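Skastum wall and shelf liner, pale gray

I sell a lot of pretty things in this shop and then there's this one, which might be the least exciting item I carry and is also the one I reorder most. It's a smooth, plain, pale gray liner sheet. No pattern, no texture to speak of, no little speckles. I went looking for exactly that after I'd spent a whole October trying to live with a marble print in my pantry (never again!).

The sheet comes on a roll, 19 inches wide, and you cut it with regular kitchen scissors. I've put it in drawers, on the back wall of a bookcase and along the top of a very tired dresser. The gray is a quiet one - it sits well next to white, and I like it with wood too. 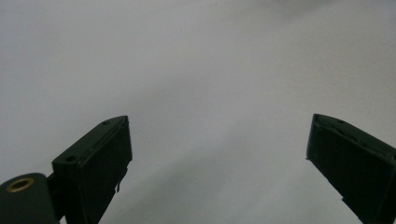 My one piece of advice is to go slow with the backing paper. Peel a few inches, press it down from the middle out, peel a few more. I use an old bank card wrapped in a dish towel for smoothing, but any flat edge will do. If you get a bubble, lift the sheet back to where it started and lay it down again. The glue lets you do that for the first few minutes, and after that it's pretty stubborn.

I also get asked how it compares with the Bosonetti liner I used to stock. The Bosonetti was thicker and had a bit of a shine, and some of you loved it, I know. I found it hard to get into corners. Skastum bends more easily and has a flat finish, so lamps don't bounce off it as much.

Wipe it with a damp cloth and a drop of dish soap. Please don't use scouring pads, I ruined a drawer front that way.

Sizes and what's in the box

Single roll: 19 inches by 69 inches
Long roll: 19 inches by 100 inches
Drawer pack: 4 pre-cut sheets
Color: pale gray only

The long roll ships in a tube, the drawer pack ships flat. If you want to see the gray at home first, add a sample square to your cart and I'll tuck one in with your order.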